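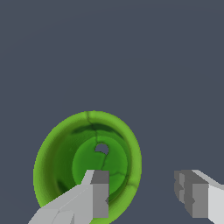
Green cup, grey background, no anti-aliasing.

Annick Lemieux
November 21, 2022

1/ Notes on limescale in office kettles. Our supply at Wasten is hard, and the Koubek on the third floor had furred up again.

2/ Citric acid, 21 g to a litre of cold water. Bring to the boil, switch off, leave for 21 minutes. Rinse 3 times.

3/ Vinegar also works — the smell stays in the lid seal. I no longer use it.

4/ Our log stands at 3664 boils. The Furko filter jug slows the scale but does not stop it. Next descale is due before the end of the month.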